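# Making a surface log for a short local road

A surface log is a written record of what a road is made of and what shape it is in, from one end to the other. It is useful if you belong to a road association, if you are getting bids for repairs, or if you want to show the county which stretch needs work. You can make one in a morning with tools you already have.

The steps below are the ones I use on Myklebust Road, which runs between Sitetville and the Helthorpe turnoff. The part I log is 3,885 feet long. If your road is longer, do it in more than one trip.

## What you need

- A measuring wheel. A long tape works too but is slow.
- A clipboard, paper, and two pencils
- Sidewalk chalk for pavement
- Wire flags for gravel
- A straight board, 4 feet long or a little more
- A short ruler
- A phone or camera
- A reflective vest

If the road has any traffic, bring a second person to watch for cars while you are bent over the pavement.

## Step 1: Pick a zero point

Start at something that will still be there next year. A property pin, a culvert headwall, or the edge of an intersection is fine. A mailbox is not, and neither is a tree that somebody might take down.

Write the zero point at the top of the first sheet in plain words, such as "east edge of the culvert headwall, Helthorpe end." Also write which way you are going. Left and right in the log always mean left and right as you walk away from zero. If you come back the other way to check something, turn around before you write it down. I have one sheet from my first year where the sides are swapped for half the road, and it is no use for anything.

## Step 2: Lay out the sections

Set the wheel to zero and walk down the middle if it is safe, or along one edge if it isn't. Make a mark every 200 feet. On pavement, chalk the distance at the edge. On gravel, push a flag into the shoulder and write the distance on it before you leave the house, since markers do not write well on a flapping flag.

The last section will come out short. Leave it short. Do not spread the difference over the others.

Some people use 100-foot sections. That gives you more detail but twice the paper, and on a quiet road most of the extra rows say the same thing.

## Step 3: Write down the surface type

Go back to zero and walk it again, this time with the clipboard. For each section, put down one of these:

- **PC** -- pavement with curb
- **PN** -- pavement with no curb
- **G** -- gravel
- **D** -- dirt with little or no gravel on it

If the surface changes partway through a section, write both codes and the distance where the change happens. A typical entry looks like "PN to G at 1,460." Those change points matter. The joint where pavement meets gravel takes a beating, and if you ever get a bid, the contractor will ask for the exact spot.

Gravel and dirt can be hard to tell apart where the stone has been pushed down or carried off. Scuff the surface with your boot. If you turn up stone through most of the width, call it gravel. If you only find it near the edges, call it dirt and make a note.

## Step 4: Take one picture per section

Stand at the section mark, in the middle of the road if you can, and shoot straight ahead in the direction you are walking. Hold the camera level. Get both edges of the road in if they will fit, with a good part of the surface in the lower half. Then take close pictures of anything you plan to rate poorly.

An overcast sky is good for this. Strong sun puts hard tree shadows on the road, and in a small print a shadow and a patch look about the same. Shade under trees can still make one side of the pavement look darker on a gray day, so do not read a difference in color as a difference in material until you have looked at it on foot.

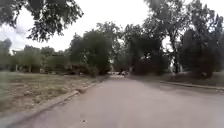
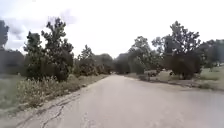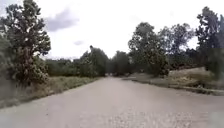 *Three surfaces, in order: pavement with curb, pavement with cracking and a broken left edge, gravel and packed dirt.*

When you look at your pictures later, start at the edges of the road. The middle of a lane can look fine for years after the side has started to go. In the second picture the cracks spread near the left edge, and the edge itself is crumbling. That section would get a cracking entry and a separate edge entry, both marked left. In the third picture the stone is coarser in the near part of the road and the surface is smoother farther along, so I would write down where the change falls. The first one is a simple entry: PC, surface clean, bare spots in the left lawn by the curb.

Number the pictures by distance. "0600" is enough for a file name if each survey has its own folder. I put the month on the folder and keep the January set separate from the summer ones.

## Step 5: Rate the pavement

Use a short scale. Mine goes from 1 to 4:

1. No cracks you can get a pencil tip into. Edges whole.
2. Some open cracks, mostly single lines. Edges mostly whole.
3. Cracks that branch or connect, or an edge that is breaking up.
4. Loose pieces, potholes, or a spot where the base shows.

Give each section the rating of its worst part, and then say how long the worst part is. A section that is a 1 for most of its length with one bad spot gets written as "3, from 820 to 845, left." The number tells you where to look and the distances tell you how much material to buy.

For cracks, write down:

- which side, or center
- whether they run along the road, across it, or branch
- the width of the widest one, measured with the ruler
- whether weeds are growing in them

For edges, lay the board on the pavement so it sticks out past the edge, and measure from the bottom of the board down to the shoulder. Write down the drop. A drop of 3 inches or more goes on my fix-first list because a tire that slips off it is hard to bring back up. Tall grass hides drops, so push it aside with your foot before measuring.

## Step 6: Rate the gravel

Gravel gets its own ratings. It changes faster than pavement, and a pavement scale does not fit it. At each mark, check the following.

**Crown.** Set the board across the road at the center and look under the ends. A road that sheds water will have a gap under both. If the board sits flat or rocks in a dip, write "no crown."

**Loose stone.** Look for a ridge of loose stone along the shoulder. That stone came off the road, and a grader can often pull it back. Note the side and how far it runs.

**Washboard.** Write yes or no, and where. It tends to form on hills and before stops and curves.

**Potholes.** Measure the biggest one across and down. For the rest, "few" or "many" will do.

**Fines.** If the surface is tight and smooth with little loose stone on top, write "tight." If it is all stone and nothing holds it together, write "loose."

## Step 7: Note the sides

Most road trouble starts with water, and water comes from the sides or cannot get off to the sides. For each section add a short note on:

- Curb: present or not, tipped, cracked, or buried
- Shoulder: higher than the road, level, or lower
- Ditch: open, filled, or none
- Growth: mowed, tall grass, brush, or trees over the road

A grass shoulder that has built up higher than the road works like a small dam. It is easy to miss because it looks tidy, and it costs little to cut down compared with what it does to the surface. Lay the board across from road to grass if you are not sure.

Trees over the road get a note too, for two reasons. The surface beneath them dries slowly after rain, and a dump truck needs room to raise its bed. If you are going to have gravel delivered, mark the low limbs.

## Step 8: Put it in a table

Copy the sheets the same day, while you can still read your own writing. I use Plotico to draw the strip map, but a plain spreadsheet is enough. One row per section:

| From | To | Type | Rating | Side | Notes |
|---|---|---|---|---|---|
| 0 | 200 | PC | 1 | -- | Curb sound, both sides |
| 200 | 400 | PC | 2 | R | Single crack along the curb |
| 800 | 1,000 | PN | 3 | L | Branching cracks 820 to 845, edge broken |
| 1,400 | 1,600 | PN to G at 1,460 | 3 | -- | Lip at joint, check after plowing |
| 1,600 | 1,800 | G | -- | R | No crown, stone ridge on shoulder |

Leave the rating column blank for gravel and put the crown and stone notes in the last column. Sort a copy by rating if you want a work list, but keep the original in road order.

## Doing it again

Use the same zero point and the same direction. Chalk will be gone and flags get mowed, so measure fresh each time and do not try to match last year's marks by eye. Your wheel may come out a few feet different over the full length. If the total is off by more than that, check whether you cut the inside of a curve.

Once a year is enough for pavement. For gravel, walk it in spring after the ground firms up and again before you order stone.

Blank log sheets are kept in the binder at the Sitetville town office. Corrections to these steps can be left there for Ottar Lundgren.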